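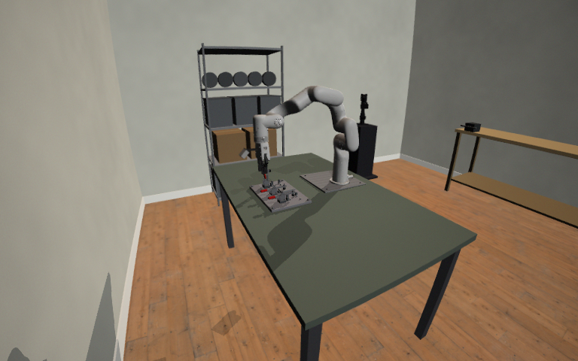

3.2 Cell layout and fixture upkeep

The simulated cell, built in the Rastonis scene library, holds one arm bolted to a square base plate and, beside it, a grey fixture plate carrying three clamp assemblies with red handles (Fig. 4). The pose shown has the gripper directly over the far side of the fixture plate, close to the upright red piece, while the two other red handles lie almost flat. Storage shelving stands against the back wall and plays no part in the task, but its geometry is kept in the collision model.

Setting up the cell follows a fixed order. The base frame is defined first, then the fixture plate is placed relative to it, and the clamps are attached to the plate as child bodies. Moving the plate therefore moves all the clamps with it. The handle joints are limited in software, and the limits are checked again whenever a clamp mesh is replaced. An early version of the scene let one handle pass through its own body at the end of travel — a fault that went unnoticed until the contact logs were read by Thu Lương.

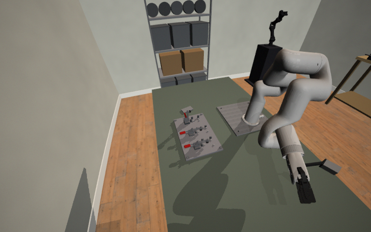

Reading time: 2 min

Figure 4. The cell at two arm poses. In the second, the black parallel gripper hangs open above the green surface, to one side of the fixture plate.

Upkeep between runs is limited to three checks. The offset between base plate and fixture plate is compared with the stored value, the gripper is opened and closed once clear of the clamps, and each handle is driven to both ends of its travel. A run is rejected if any handle stops short. Of the 539 runs started under the Gikau controller, 2 were rejected in this way, both after a change to joint damping. The repair was the same each time: the damping value was restored, the clamp reloaded and the checks repeated. Contact stiffness was left at 80 per cent of the library default throughout, as higher values made the handles chatter against their stops.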